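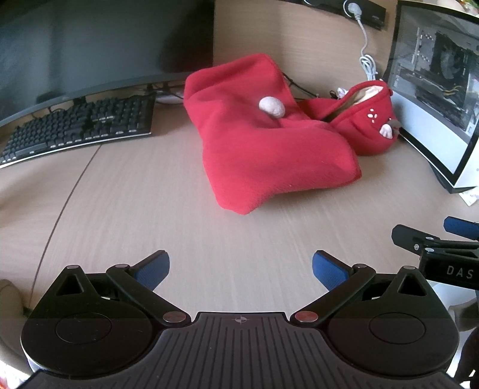 책상 위에 옷이나 천을 올려두는 버릇은 고쳐야 할까?

급한 일은 아니다. 천은 가볍고 소리도 안 나고, 치우는 데 팔 한 번 뻗으면 된다. 커피잔이나 먹다 만 귤보다 훨씬 얌전한 손님이다. 다만 한번 올라온 천은 제 발로 내려가지 않으므로, 언젠가 누군가는 일어나야 한다.

# 책상은 창고가 되려고 태어났다

2022년 11월 21일

나는 책상을 비우라는 사람들과 오래 사이가 나빴다. 직접 싸운 적은 없다. 그들은 나를 모르고, 나는 그들의 글을 읽으며 혼자 고개를 젓는다. 정리에 관한 글은 대개 책상에서 시작하고, 책상에 관한 글은 대개 빈 책상 사진으로 시작한다. 노트북 하나, 펜 하나, 식물 하나. 식물은 꼭 잎이 세 장이다. 충전선은 어디로 갔는지 모른다.

지난 7월에 Griment라는 생활 잡지에서 책상 정리 특집을 냈다. 나는 그걸 미용실에서 읽었고, 파마약을 바른 채로 크게 감화되어 집에 오자마자 책상을 비웠다. 서랍에 들어갈 것은 서랍에 넣고, 서랍에 안 들어가는 것은 서랍을 발로 밀어서 넣었다. 그날 저녁 책상은 정말 넓었다. 넓은 책상 앞에 앉아서 나는 무엇을 해야 할지 몰라 휴대폰을 봤다.

그 상태가 6일 갔다. 엿새 만에 꽃병이 돌아왔고, 꽃병이 돌아오니 단지도 따라왔고, 나머지는 내가 문을 열어준 기억도 없다.

## 계절은 책상으로 들어온다

집에서 가장 먼저 계절이 바뀌는 자리가 어디인지 아는가. 옷장이라고 대답하는 사람은 부지런한 사람이다. 우리 집은 책상이다. 옷장은 한 해에 두 번 뒤집히는데 그 두 번도 한 달씩 늦는다. 책상은 훨씬 성미가 급해서 가을이 오기도 전에 호박이 올라오고, 그 호박이 내려가기도 전에 빨간 플리스가 올라온다.

호박에 대해서는 할 말이 있다. 주황색의 조그만 장식 호박인데, 핼러윈이 끝났으니 치워야 한다는 의견이 집 안에 있었다. 나는 호박은 농산물이므로 핼러윈과 무관하다고 답했다. 추수감사절을 쇠는 나라도 있고 동지에 호박을 먹는 나라도 있다. 마음만 먹으면 호박은 일 년 내내 제철이다. 이런 논리를 펴는 동안이면 호박을 열 번은 치울 수 있었겠지만, 논리가 일단 섰으니 치우면 내가 진다.

빨간 플리스는 사정이 다르다. 이건 너무 일찍 왔다. 크리스마스까지 한 달도 더 남았는데 보송보송한 빨간 천이 키보드 앞에 자리를 잡으면, 일하는 사람은 하루에 몇 번씩 연말을 만져야 한다. 이메일에 답장을 쓰다가 손등에 연말이 닿는다. 처음 며칠은 기분이 좋고, 그다음부터는 올해 한 일이 무엇인지 생각하게 된다. 장식의 부작용치고는 심한 편이다.

그런데도 나는 11월에 겨울 물건을 꺼내는 쪽을 지지한다. 12월에 꺼내면 넣을 때까지 석 주밖에 못 보는데, 상자를 내리고 올리는 수고는 똑같다. 노동과 감상의 비율을 생각하면 일찍 꺼내 늦게 넣는 것이 맞다. 이 계산을 끝까지 밀고 가면 아예 안 넣는 것이 제일 이득이라는 결론이 나오고, 우리 집 책상이 바로 그 결론 위에서 살고 있다.

## 수납함이라는 물건을 의심한다

Lerkine의 수납함을 산 적이 있다. 뚜껑이 있고 이름표를 끼우는 칸이 있는 상자였다. 상자에 '겨울'이라고 써서 끼우고 나니 인생이 한 단계 올라간 기분이었다. 그 상자에 겨울 것을 넣었고, 다음으로 '기타'라고 쓴 상자를 만들었다. 수납을 해본 사람은 여기서 벌써 웃을 것이다. '기타'는 한 달 만에 찼고 '겨울'에는 선풍기 리모컨이 들어갔다.

수납함이 나쁘다는 말은 아니다. 나는 수납함을 사는 순간의 내가 의심스러울 뿐이다. 그 순간의 나는 물건이 너무 많다는 문제를 물건을 하나 더 사서 풀고 있고, 계산대 앞에서 그 사실을 알면서도 카드를 내민다. 게다가 그 상자를 둘 자리가 없어서 한동안 상자가 책상 위에 있었다.

정리 앱도 써봤다. Lotutia라고, 집에 있는 물건을 하나씩 등록하면 어디에 있는지 알려주는 앱이다. 800개까지 무료였다. 나는 저녁마다 물건을 등록했다. 단지를 등록하고 머그잔을 등록하고 머그잔 안에 든 볼펜을 등록했다. 196번까지 갔을 때 같은 가위를 두 번 등록했다는 걸 알았고, 197번으로 그 가위를 한 번 더 등록하고 앱을 지웠다. 홧김이었다. 가위는 지금도 어디 있는지 모른다.

앱을 만든 사람들에게 악감정은 없다. 그들은 물건의 위치만 알면 사람이 물건을 제자리에 돌려놓는다고 믿은 것 같은데, 나는 모든 물건의 제자리를 알면서도 책상에 올려놓는 사람이다. 제자리는 멀고 책상은 가깝다. 이 거리 문제를 해결해주는 앱이 나오면 돈을 내고 쓰겠다. 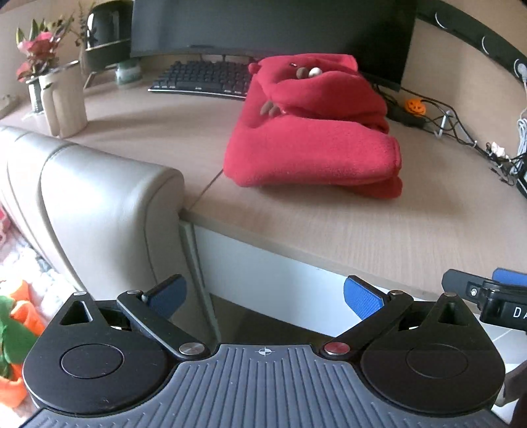 책상 위의 물건은 어디까지가 장식이고 어디부터가 짐일까?

눈에 들어올 때 한 번이라도 반가우면 장식이라고 본다. 반갑지도 않은데 옮길 때마다 한숨이 나오면 짐이다. 같은 물건이 주초에는 장식이었다가 주말에는 짐이 되기도 하니, 버릴지 말지는 기분이 보통인 날에 정하는 편이 안전하다.

## 접는다는 것의 정치

천을 접는 사람과 안 접는 사람이 한집에 살면 책상 위에서 조용한 외교가 벌어진다. 나는 안 접는 쪽이다. 플리스는 구겨져 있어도 플리스이고, 구김이 가지 않는다는 점이 이 소재의 거의 유일한 교양인데 그걸 굳이 각 잡아 접는 건 소재에 대한 실례라고 생각한다. 우리 집의 다른 유권자는 생각이 다르다. 던져놓은 것과 놓아둔 것은 같은 자리에 있어도 다르며, 접으면 놓아둔 것이 된다고 한다.

분하지만 이 말에는 일리가 있다. 접힌 천은 계획처럼 보인다. 누가 갑자기 찾아와도 "아, 그거 이제 쓰려고요" 하고 말할 수 있다. 뭉쳐진 천은 변명이 필요하고, 변명은 접는 일보다 길다. 그래서 나는 손님이 올 때만 접는다. 손님이 가면 천은 제 성격대로 돌아간다.

접는 데도 수준이 있다. 네 귀를 맞추는 사람이 있고, 대강 말아서 두툼하게 쌓아두고 접었다고 주장하는 사람이 있다. 후자를 나는 동지로 여긴다. 펠트 뿔이 달린 인형 얼굴이 천 사이로 삐죽 나와 있으면 더 좋다. 뿔이 있는 것은 원래 납작하게 접히지 않으니, 접은 사람의 솜씨를 탓할 수도 없다.

## 꽃병과 전선

책상 위 물건에 계급이 있다면 꽃병이 맨 위에 있을 것이다. 꽃병은 치우라는 말을 듣지 않는다. 아무리 엄격한 정리 책도 꽃병만은 봐준다. 올록볼록한 베이지색 도자기에 분홍 꽃과 빨간 꽃을 꽂아두면, 그 옆에 무엇이 널려 있어도 사람들은 "꽃이 있네요" 하고 말한다. 나는 이것을 꽃병의 면책 범위라고 부른다. 경험상 범위가 꽤 넓어서 키보드 근처의 초록 단지까지는 너끈히 덮는다.

몇 해 전에 포르투갈의 Bragança에 갔을 때, 묵었던 집 주인의 책상이 그랬다. 커다란 꽃병이 가운데 있고 둘레에 영수증과 안경과 체리 씨가 담긴 접시가 있었다. 주인은 그 틈에서 숙박부를 꺼내 내 이름을 적었다. 한 번에 찾았다. 나는 그 책상을 보고 깊이 안심했는데, 돌아와서 그 이야기를 하니 다들 체리 씨에 대해서만 물었다.

전선은 맨 아래 계급이다. 꽃병의 면책도 거기까지는 미치지 못한다. 검은 선들은 아무리 가지런히 해두어도 다음 날이면 서로 껴안고 있다. 묶어도 보고, 클립도 써보고, 색깔 스티커로 어느 선이 어디로 가는지 표시도 해봤다. 스티커가 떨어져서 양말에 붙었다. 그 뒤로 내 전략은 멀티탭 위에 귀여운 것을 올려두는 것이다. 작은 호박 하나면 사람의 눈은 호박에서 멈춘다. 엉킨 선은 그대로 있지만 비난의 초점이 흐려진다. 동지까지 호박을 둘 이유가 여기서 하나 더 생겼다.

## 그래서 비울 것인가

나도 안다. 책상 한가운데가 비어 있어야 일이 되는 사람이 있고, 그런 사람에게 내 책상은 공포일 것이다. 남의 책상까지 어질러놓자는 주장은 하지 않겠다. 내가 불만인 것은 빈 책상이 곧 맑은 정신이라는 저 끈질긴 등식이다. 내 책상이 가장 비어 있던 그 여름의 엿새 동안 나는 아무 글도 못 썼고, 이 글은 모니터와 꽃 사이에 끼어서 썼다. 증거로는 약하지만 잡지 특집에 실린 증거도 딱 이 정도였다.

그리고 책상 위가 깨끗한 집은 대개 어딘가에 깨끗하지 않은 방이 하나 있다. 나는 그런 방의 문을 실수로 연 적이 있다. 화장실인 줄 알았다. 집주인과 나는 둘 다 못 본 척했고, 그 뒤로 그 집 책상에 대한 열등감이 싹 사라졌다. 물건의 총량은 어디 안 간다. 우리 집은 그걸 책상에서 공개하고 있으니 회계로 치면 투명한 편이다.

당분간의 방침은 이렇다. 키보드가 눌리는 동안은 치우지 않는다. 천이 키보드를 덮으면 반대쪽으로 민다. 반대쪽에 이미 뭐가 있으면 의자에 건다. 의자도 사실 자리가 넉넉하지는 않지만, 의자 문제까지 쓰려면 글이 한 편 더 필요하다. 가위를 본 사람은 연락을 바란다.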